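I've set menus, bus timetables and one wedding invitation in Sketell, so you can guess I'm fond of it. Yeison Chávez drew the first weights in Gallgate, working late (he swears by 11pm) and fussing over the lowercase g.
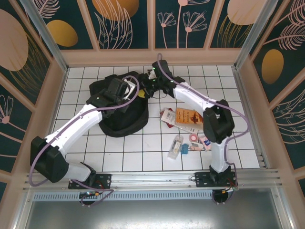

He must have redrawn that g 71 times! The early one had an ear like a teapot spout, and I rather miss it.
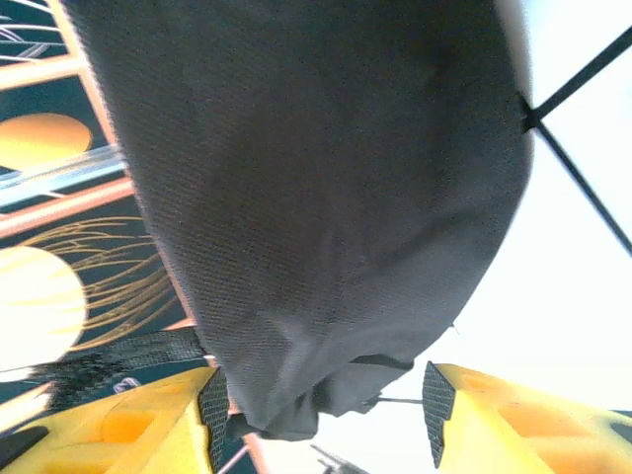 Dark twill between yellow gripper fingers.

Rorklow, his next family, is the bookish cousin: 8 styles, small caps throughout and nearly 2,000 glyphs. I tried it on a long essay in December and the italics were lovely, if a bit tight

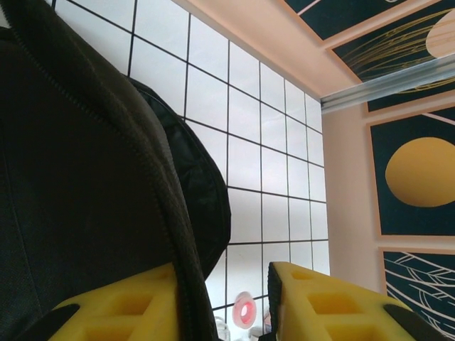 at footnote sizes. He's loosening them now, and Pană, the brush script, will have to wait until spring.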